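The Case

Preben Blöndal kept his bat in a carrier bag for two winters, until Hiyori Koyama told him the rubber would go. She said it quite loudly, between games, and the next week he bought a case.

It was red, with a black mesh pocket. He was sixty-eight and had never owned anything so bright. At home he put it on the kitchen chair and looked at it while the kettle boiled. His wife would have laughed at it, and then she would have borrowed it.

The club met in the hall behind Pasance Road. There were two tables, one of them good. Preben usually played Ekrem Yüksel, who served short and never apologised for a net cord. They had been keeping a tally since the autumn before last. Ekrem had 90 games and Preben had 80, and the tally was written in pencil inside the cupboard door where the nets were kept.

In April Ekrem's hip got worse and he stopped coming. He rang to say it would be a month. Then he rang to say it would be longer. Preben played Riku Tamura instead, who was nineteen and polite, and who beat him in the time it took to drink a cup of tea. He did not write those games down.

One evening he put the bat in the case, zipped it up and caught the 427 to Ekrem's flat. It took nearly 80 minutes with the roadworks. Ekrem opened the door on a stick.

"You've come to gloat," he said.

"I'm ten behind."

"Then you've come to catch up. I can't stand for long."

"Sit, then."

They cleared the dining table. Ekrem's daughter had left a row of cookery books on it and these went along the middle for a net. Ekrem sat at one end in his coat, because he wouldn't have the heating on before six, and Preben fetched the other chair. The ball went under the sideboard 3 times in the first game. Preben got down on his knees for it each time and took a while getting up.

Ekrem won. He served short sitting down as well.

"Does it count?" he said.

Preben thought about the cupboard door, and the pencil on its bit of string.

"I'll put it in," he said.

When he got home he found he had left the case behind. He had the bat in his coat pocket. He rang Ekrem, who said it was on the table and looked very smart there, and that he had better come back for it. 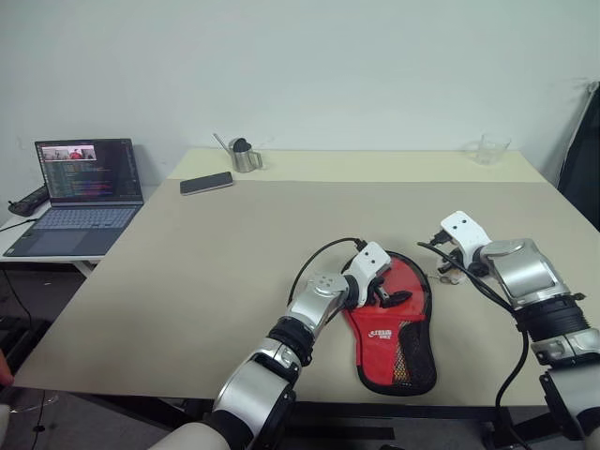

The red case, on the table.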